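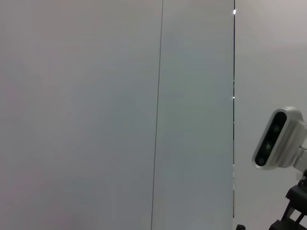

A demonstration kit should be judged by what it leaves behind on an ordinary working day, one reader wrote in reply to our earlier notice of the Nukik package, and the number of lenses on it should count for very little. The objection is a fair one. It deserves a fuller answer than the short notice allowed.

The Nukik kit is offered to institutions that wish to teach a robot arm by example. It consists of a depth camera, a mount, a recording program and a year of support, which in our region is supplied by Gorel. The buyer provides the arm. An operator guides the arm through a task, the program stores the motion together with the camera's view, and the stored runs are later used for training. Alvarado sells a comparable package at a lower price and without support.

Our department had the Nukik kit on loan for 22 working days. In that period the operators recorded 200 runs, most of them concerned with opening and closing cabinet doors. Of these, 52 had to be discarded. The greater part of the discarded runs failed for one reason: the operator had begun before the program was ready, and the opening motion was lost. The program shows its ready state as a small word in the corner of a window that the operator, standing at the arm, is poorly placed to read. A tone or a lamp would have saved most of that work.

This is a serious fault in a product sold on its ease of use. It is also a cheap one to correct, and Gorel has told us that the request has been passed on. Institutions considering a purchase should ask for a written answer on the point before they sign.

The depth camera deserves a more favorable word. Plain, pale surfaces are difficult for equipment of this kind, as they offer little for the software to hold on to, and a cabinet door is very nearly the worst case. Depth readings in our trial had gaps in the middle of wide panels, but the edges and joints came through well enough for the work. Buyers whose tasks depend on the flat of a surface should insist on a trial of their own.

On the mount our operators were divided. It held its setting throughout the loan. It also adds bulk to the end of the arm, and 2 of the tasks we had planned, both involving low shelves, were given up for lack of clearance. The printed manual is silent on clearance. The Stusetti guide, which many laboratories keep on hand, treats the subject in a single page that Nukik would do well to study.

In our view the kit is worth its price to an institution that will use the support year fully. A department with an experienced technician may prefer the Alvarado package and spend the difference on operator hours. We have asked to borrow the Nukik kit again once the ready signal has been changed, and the cabinet tasks will be repeated under the same conditions.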